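Call for participants: room attendants, housekeepers and supervisors, Burkside and Raltbridge

We are looking for 32 people who clean, make up or inspect rooms for a living and who would be willing to talk to us about robots. You don't need to like them. You don't need to know anything about them either, and if you have already sat through a presentation on the subject at work, we would be glad to hear what you were told.

The background is this. Flidov, which runs serviced flats and small hotels in both towns, plans to bring in a two-armed machine called Zein to tidy rooms between guests. It is being tried out in simulation first, in computer-made bedrooms with a bed, a table and a few things left lying about. The company says Zein will take over "the repetitive part of the job" and leave staff free for guests. We have read that sentence in a lot of brochures over the years, about a lot of machines, and we would like to know which part of a room attendant's job is the repetitive part, and who decided.

Our group is small and independent. Flidov has given us access to its simulated runs and to a list of the tasks it hopes to hand over. It is not paying us, it will not see your name, and it does not get to approve what we publish. Its figures come from 3,000 simulated room visits. How many of those visits included a guest asleep at noon, a ring down the back of the headboard or a supervisor on the phone asking for the room in ten minutes, we have not been able to find out.

What taking part involves

You would come to six sessions, each lasting two hours, at our rooms in Burkside or Raltbridge. Times will be arranged around shifts, including early mornings and late evenings. In the first two sessions you will watch simulated runs on a screen, stop them when you like, and say what you would have done and in what order. In the next three we will go through an ordinary shift with you in detail: what gets checked without anyone writing it down, what hurts by the end, what you would hand over tomorrow if you could. The last session is a group discussion, and you can skip it if you would rather not speak in front of people from your own workplace.

We pay £100 per session, by bank transfer, within a fortnight. Travel is paid on top. If you leave part of the way through you keep what you have earned.

Who can apply

Anyone over 18 who has worked at least a year in housekeeping, in hotels, holiday lets, care homes, student halls or private houses. Agency and zero-hours workers are especially welcome, as they tend to be left out when an employer asks "the staff" for a view. Sessions are in English, but we can pay for an interpreter if you tell us in advance. You do not have to work for Flidov. If you do, please take part in your own time, and be aware that we won't tell your manager you are here.

What we can't offer

We can't promise that any of this will change what the company does. Decisions about hours and headcount are made elsewhere, and we have seen consultations where the machines were already on order. What we can do is write down what the work consists of, as told by the people doing it, and publish it before the trial moves into real rooms, which the company has pencilled in for November. A copy goes to everyone who took part.

We should also say that some of us expected to dislike Zein more than we do. A machine that could strip beds all day would spare a lot of backs. Our doubts are about what follows — whether the person who used to do fourteen different things in a room ends up doing the four the robot can't manage, faster, in twice as many rooms, and for the same hourly rate.

How to apply

Send us a few lines about where you have worked and for how long, and which town suits you. No CV is needed. Applications close on April 19, 2025.

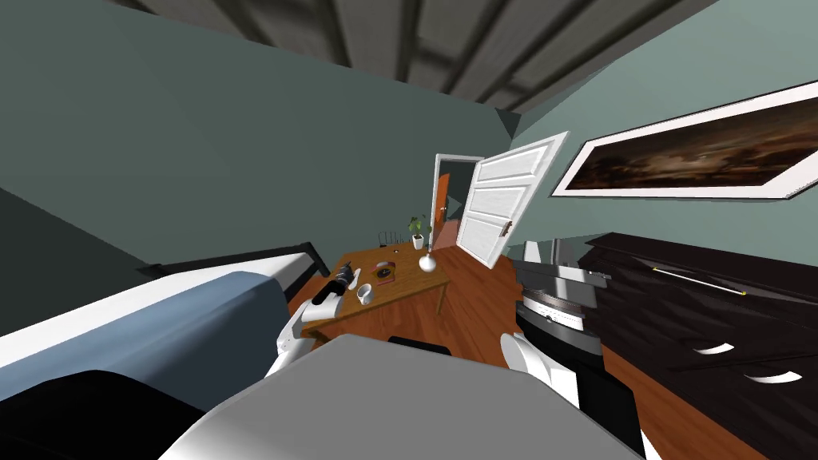 If you are unsure whether your job counts, write anyway and describe what you did on your last shift. We will reply to everyone, including those we can't place in a group.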